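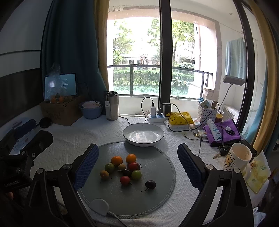

Sorting and automation > Small fruit

gradewell
Sunton put the Kirnley arm on the mixed-fruit line in May. Cherry tomatoes and plums are its job now. Packers went from sorting to clearing rejects, 20 a minute at peak. Same pay grade, less talking. Has anyone renegotiated the job description?

line4_nights
We did at Sadthorpe. Took 12 weeks. "Exception handling" is now a listed skill. Get the reject rate in writing first.
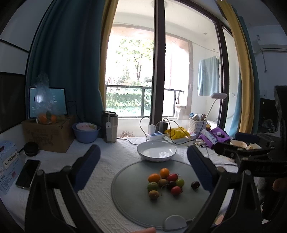
Color is the easy part. Dark fruit close together still gets read as one piece, and a person has to split them. Log every one of those.

pallet259
Disagree that it's a skill. It's the dull tenth of the old job, done all shift. Ask for rotation.

gradewell
Rotation was refused. They say the arm needs the same operator for fault codes. We get 3609 most.

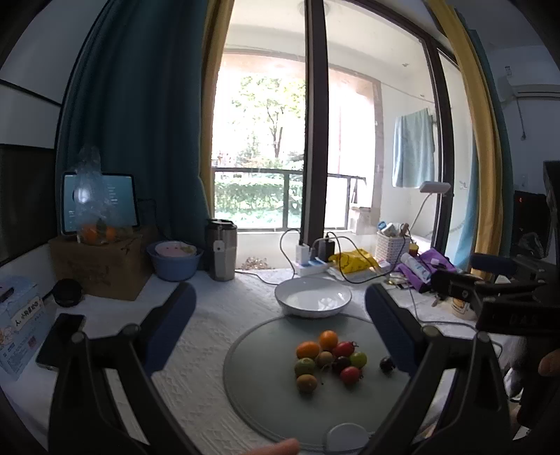 It clears with a restart, and any of us could learn that in one break.

line4_nights
Then ask for the training. The Ouali manual puts restarts under operator tasks. Check whether yours does.

pallet259
Still not a raise.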